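September, by Jolien Smits
Filed under: Out & About / Repair & Reuse

Open day at Mostisine, the computer refurb place. Got there late, missed the welcome talk, coffee was already gone. Notes typed on the train home so excuse the mess.

Front desk first. Sticker, sign-in sheet, safety glasses. Ilse Van Loon took our group through. Fast walker. Intake is shelves and more shelves, old office desktops mostly, waiting for a tag. She gave us the numbers for last year: 3,167 machines in, 2,706 back out the door working. The rest goes for parts. Screws go in jars by size, which I loved.

Then the teardown area, which is what I came for. Tower on its side, side panel off, everything facing up at you. Power supply in one corner, green board, two memory modules, graphics card down in its slot. CPU socket open. I've only ever done this on a kitchen floor with a flashlight in my teeth so a proper slotted table looked like luxury to me.

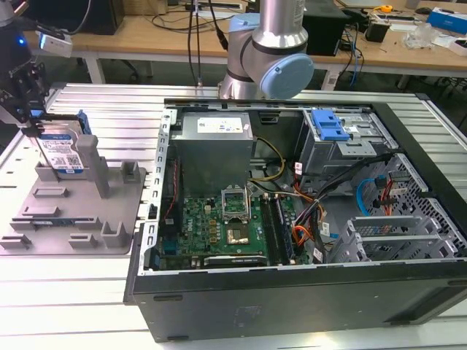 Asked Ilse what gets swapped first. Drives, nearly always. They get wiped or shredded depending on what the customer signed for, and she has a binder with every serial number in it. Paper binder! Memory gets tested and usually stays with the machine. Cables are the annoying part according to her, people at home cram them back in any old way and then a fan catches one. Guilty.

She also likes a case where the drive comes out on a caddy with no screwdriver. Says you feel the diference by the end of a shift. I have an old Bellatar at home with four tiny screws per drive, and I have lost two of them.

Next stop the far end, past the corrugated metal wall. Louder than the front, lots of people talking over each other. Somebody's kid wanted to know if they fix game consoles (no).

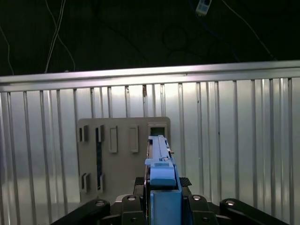 Anneli Pesonen did the last part, on grading. A, B, C, and a "school" grade that's basically B with scratches. Grade depends on the case and the ports more than what's inside, wich surprised me. A clean older machine sells quicker than a fast one with a cracked front. They price at the end of the month and the shop next door opens at 10 am, go early.

Bought a keyboard. Didn't need a keyboard.

Parking is bad, take the 203 bus and get off at the stop after the bridge. Bring cash for the snack table. Tour is free, takes an hour if your group behaves. Would go again, on time.

Comments

Styliani Politis: Did they say if they take laptops? I have three in a closet.

Jolien Smits: yes laptops too, bring the chargers if you still have them

Godelieve Dekker: My Verar came from their shop, C grade, big scratch on top, still running fine. Get the receipt stamped or they won't do the warranty.

Styliani Politis: thanks both, clearing the closet then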